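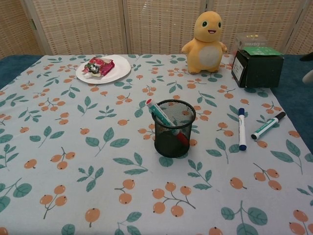 Thread: Berry print tablecloths, wash before hemming or after?

woltadau49
Found 2 yards of a berry print for the kitchen table and I'm so happy with it! Blue-gray ground, orange berries, little teal leaves. Do I prewash before I hem? I want to use it this week.

Ocampo
Prewash, always. I skipped it on a set in December and the corners puckered so badly I had to pick out every stitch. Warm water, low dryer, press, then cut.

mustent_sews
Going to disagree! I hem first with a deep double fold and it hangs beautifully for years. Prewashing takes the crispness out and crisp fabric is so much nicer to miter.

Ocampo
Crisp, sure, but what if it shrinks and the drop is too short?

mustent_sews
Cut it longer :) I allow extra on every side.

kjavier2404
Team prewash, but zigzag the raw edges first or you'll be pulling threads out of the washer all night. And do try mitered corners, they look fantastic on a print like that!

woltadau49
OK, zigzagging tonight and then into the wash. Does anyone have a favorite thread color for orange on blue-gray?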